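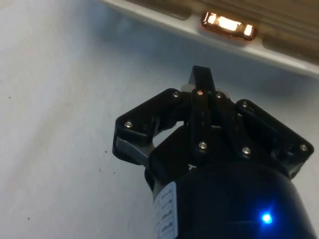

1/ Sorting out the kitchen storage, part two

Part one was the shelf over the stove. This one is where the bread goes. Our old tin from Lolstead rusted through at the bottom in January and we have been keeping loaves in a paper bag on top of the fridge ever since. They go stale fast up there.

2/ What I wanted: a lid that stays attached, no wood, and a shape I can wipe out with one cloth. Eulalia Benítez told me to skip anything with a fabric liner. She had one and it held on to every crumb.

3/ I also measured the counter this time. The spot between the toaster and the wall is narrower than it looks, and the last box I ordered went straight back.
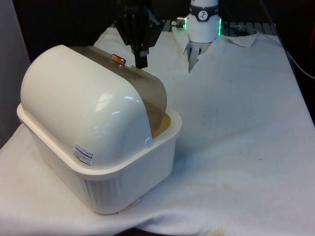

4/ Cleaning is the part I care about most. Warm water, a drop of dish soap, a soft brush for corners, then leave everything open until morning. Ribbed plastic like the front of this tub needs the brush, a sponge just slides over it. I'll peel the sticker off the lid too – cooking oil first, then soap.

5/ Brenda Zúñiga asked if a see-through section is worth having. For me, yes. I forget about food I can't see, and half a rye loaf went moldy in the tin that way.

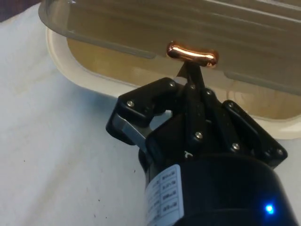 Copper color, up close.

6/ Shiny finishes like that show fingerprints. A dry cloth is enough. I keep scouring powder away from them, having ruined a drawer pull in our last apartment.

7/ Next is the tea drawer. It has 3 open boxes of the same peppermint in it, so that one may take a whole evening.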